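Sellico puts grippers through the cutlery drawer, publishes the results anyway

FOR IMMEDIATE RELEASE
7/3/24

Sellico, the small-automation test house, has released the findings of its first side-by-side trial of grippers for light two-armed robots. The task was sorting plastic spoons. The firm had considered something grander, and then watched what a spoon does to a gripper that is a few millimetres off.

The trial compared 4 sets of gripper fingers on one pair of arms, with the same controller and the same operators throughout. Each set was given 50 attempts at picking up a spoon, passing it between arms where needed and putting it in a divided tray. Fingers were swapped between rounds, an operation the maker describes as tool-free and the Sellico bench describes in other terms.

"People send us brochures with a robot holding an egg," said Busisiwe Zwane, who ran the trial. "Eggs are easy. An egg has the decency to be thick. Put a spoon flat on a white bench and ask the same gripper to get under the handle, and you learn a lot about the gripper — and a fair bit about whoever's driving it."
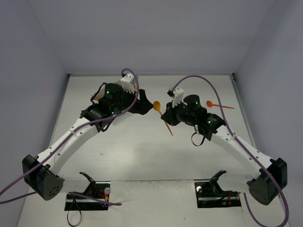 Ranking was by completed placements, with dropped spoons recorded separately and spoons that left the bench recorded in a column of their own. The Biltberg narrow-tip fingers came first. They picked up thin handles cleanly but were fussy about angle, and operators needed nearly 11 minutes of practice before their attempts were worth scoring. The Nuttall padded fingers finished close behind and were kinder to beginners. Their pads also picked up lint, which did nothing for their grip or their looks.

Both Prestier entries, one standard and one long-reach, struggled with bowls lying face down. The long-reach version could get to any corner of the bench and, having arrived, tended to push the spoon somewhere else. Prestier has been sent the full log and has taken it with good humour, or at any rate has replied.

Handovers were the slowest part of the job for every set. With both grippers on one small handle, the arms had very little room to be wrong in, and operators soon learned to let go later than felt natural. Sellico has added a separate handover score to its test sheet as a result.

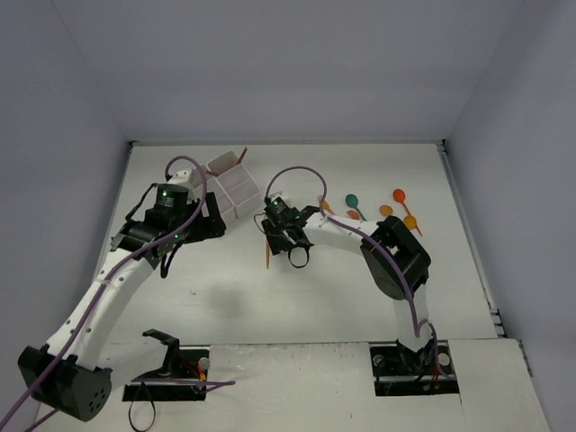 Does a low score mean a gripper is no good?
It means the gripper is poor at this job. A set that fumbles a spoon handle may be perfectly happy with bottles, boxes or anything else with a bit of body to it, and buyers should test with whatever they plan to pick up.

The report includes finger drawings, controller settings and the complete drop log, including 2 entries in which the operator's comments have been shortened for a general readership. It can be requested free of charge from the Sellico front desk.

A second trial, comparing wrist camera positions, is planned for January. The spoons have been retained. Ms. Zwane has asked for forks, and the request is being considered.

Media enquiries: Busisiwe Zwane, Sellico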